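4.2 Collection by student teams

The third cohort of the course was asked to gather demonstrations of a single household task, tidying small belongings from a bed, using the hand-held gripper described in Section 3. Teams worked at home, with their own bedding and whatever small items they had. The course plan claimed that this would give "natural variety" at almost no cost. We doubted the claim then and we still doubt part of it.

Of the 1,265 demonstrations handed in, 259 were rejected by Rathnayake and Siddiqui, who checked every file without knowing which team had sent it. Most rejections had dull causes: the recording started late, or the jaws never closed on anything. The accepted set looks varied when one pages through it. Objects differ in stiffness and thickness, and patterned covers give the tracker something harder to deal with than a lab bench. Figure 3 is typical of the opening moments, with the jaws wide apart over a zippered pouch and other small things lying on a checked blanket. 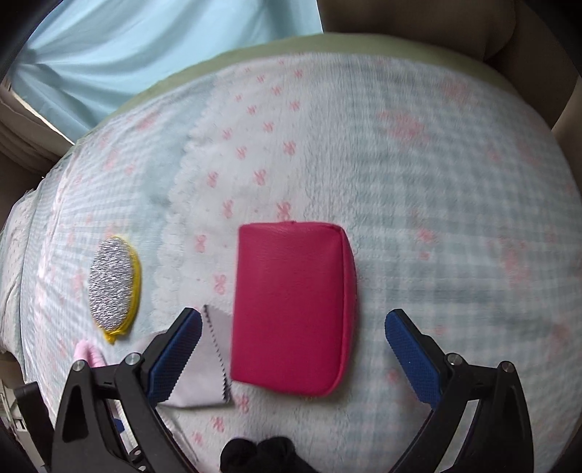
Whether this variety is of the useful kind is another matter. Students told us in their logbooks that they soon learned which items were easy to grasp and went back to them. One team wrote that soft things were "a waste of an evening". Left to choose, people choose what works, and the data lean the same way. The teams also shared tips in the course forum, so their habits grew more alike as the weeks went on. We had not planned for that, and we have no clean way to correct for it.

Abeysekara has argued that a fixed kit of objects, mailed to each team, would solve the problem. It would solve one problem and bring back another - the narrow object sets that the project was meant to get away from. A fairer test would hold back 50 demonstrations per team, recorded on items drawn by lot, and score the trained policy on those alone. We did not do this, and the success rates in Section 5 should be read with that in mind.

Figure 3. Start of a grasp in a home recording, seen from the camera on the hand-held gripper.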